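Shared Benches, Shared Rules

Fluterach has issued its first code of practice for two-arm kitting cells. Marisol Grajales, who chaired the drafting group, said the text runs to 10 clauses and is under review until April.

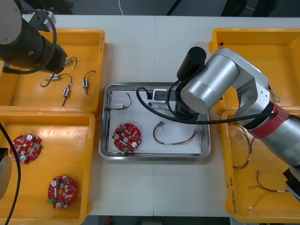
Two arms over a lined steel tray, with parts bins on either side.

Under clause 2, each bin must hold one type of part, and only one arm may enter the space over the tray at a time. Cables must be checked for slack every 30 cycles.
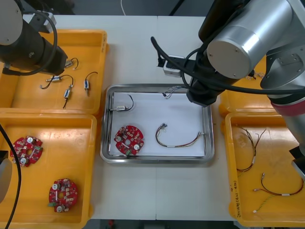
Comments and Review

Written comments should be sent to Ulises Huamán at the Flurnska office.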